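4.2 Reading the fasting notices

So, on to the bulletins themselves. I had 1,596 of them by the time I stopped scanning, from four congregations: St Brendan's at Breathnach, the Lutheran parish at Flunov, the Uniting congregation at Bevia and the Orthodox mission at Sturkutside. As I said in Section 3, the Flunov run has a hole in it where the parish changed printers, and I haven't tried to patch that with the newsletter (it's a different sort of thing, with recipes and a crossword). Everything else is continuous.

Of the 1,596 bulletins, 646 carry at least one notice about food. I was pretty generous here. A roster for morning tea went in, and so did a plea for someone to return the big urn. I left out communion bread altogether, which Nyokabi Gachanja thought was a mistake when she read the first draft, and she may well be right. My feeling was that bread for the altar gets announced in its own register and by its own people, and folding it in with the sausage rolls would have muddied both.

Inside those 646 there are 354 that say something about fasting or abstaining, and these are the ones I really wanted to get my hands on. I went in expecting commands. What I got, over and over, was something closer to a neighbour leaning on the fence. "Those keeping the fast may like to know there will be a lentil dish" is a typical line from Sturkutside, and Breathnach has a whole string of Lenten notices that never once use the word "must". The strictest wording in the collection comes from Flunov, of all places, where a pastor wrote a paragraph on giving up sweets that reads like a parking fine.

Nyokabi and I each coded all 354 notices on our own, into three piles: instruction, invitation and information. We then sat down with a pot of tea and argued. Most of the arguing was over the border between the last two. Does "fish will be served" inform you or invite you? We ended up calling it information unless the notice spoke to the reader directly, and I still wince at a few of those. 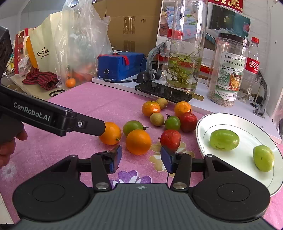

Figure 3. Fruit on the table, Sturkutside.

The seasonal pattern is less tidy than the textbooks had led me to hope. Lent does most of the work at Breathnach, as you'd guess. At Sturkutside the notices are spread right across the year, with a bump in December during the Nativity fast, and that bump lands smack in the middle of the end-of-year barbecues that everybody's workplace puts on. Several people brought this up with me before I'd got to the question. One woman told me she eats salad with great concentration until Christmas. A man at the same table said his priest had told him to accept whatever a host put in front of him and keep quiet about it, and he seemed to find that harder than the fast.

That second remark sent me back to the bulletins with a different question, namely who the notices imagine is reading. A notice that says "please label dishes containing dairy" is speaking to cooks. One that says "visitors are not expected to fast" is speaking to visitors, sure, but it's also telling the regulars how to behave around them. I began marking the addressee on each one, a bit late in the piece, and then had to go back through the lot. I'd recommend anyone doing similar work add that column at the start!

Bevia is the odd one out. There is no fasting discipline to speak of there and no one I met felt the lack of it, yet the word turns up every autumn in connection with a sponsored fast run by the youth group. I kept these in the 354. The money goes to famine relief, the young people skip meals from six in the evening until breakfast, and the notices borrow freely from older language about hunger and prayer. Two of the older members told me they thought it was closer to the real thing than what they'd grown up with. I don't want to lean too hard on two people, but it did make me less confident about the line I drew in Section 2 between fasting as discipline and fasting as campaign.

A word on tone, too. Reading bulletins in bulk gives you a false sense of a single author - the same phrases roll around year after year - and it took me a while to notice that the phrases stay put while the secretaries change. At Breathnach the sentence about black coffee and dry toast outlived three parish secretaries and one photocopier. I've treated repeated sentences as separate notices all the same. Somebody typed them out or pasted them in each time, and readers met them fresh each year, or near enough.
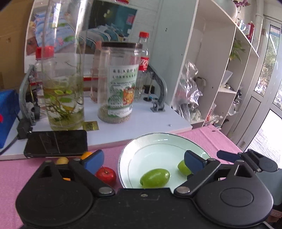

4.3 What the clergy made of it

I took a bundle of the notices back to the clergy in each place and asked them to tell me which ones they would still be happy to print. The priest at Sturkutside went through his with a pencil and struck out very little. The minister at Bevia laughed at most of hers and asked if she could keep the copies.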